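Drilteo: The Long Haul – series three review

I came to Drilteo a bit behind everyone else in the house, with a mug of tea and no great hopes, and I ended up watching four episodes before I remembered the washing. It's a space salvage drama, if you haven't met it, set aboard a tired old cargo ship called the Lappalainen, and this third series is the best so far by a comfortable distance.

Ertuğrul Uysal is back as the ship's cook, and he gets far more to do this time. His long talk with the captain in episode 3 is lovely, quiet telly – just two people and a pot of soup, and I could have listened for another hour. The middle does sag a little, I'll admit, and the whole business with the Brodeo mining rights could have been wrapped up much sooner.
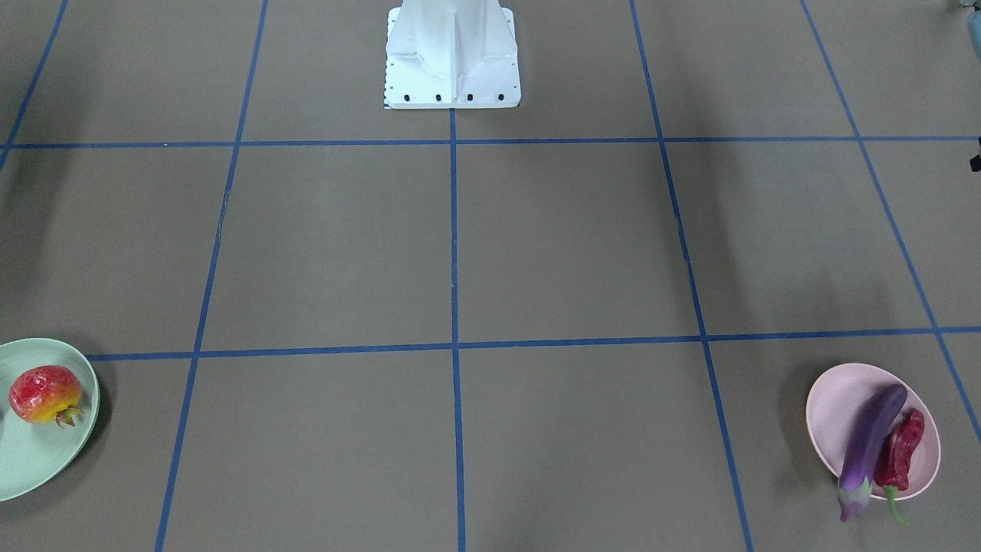
The sets are a real treat this year, and you can tell somebody sat down and thought about how people would live in those rooms. I'm very fond of the cargo deck, which has a plain, workaday look, with big squares marked out on the floor in blue tape, that I find much easier to believe in than miles of glowing corridor. The music is gentle and knows when to keep out of the way. If you enjoyed Traster you'll feel at home with this one, and I'd say start from the first series and take your time over it.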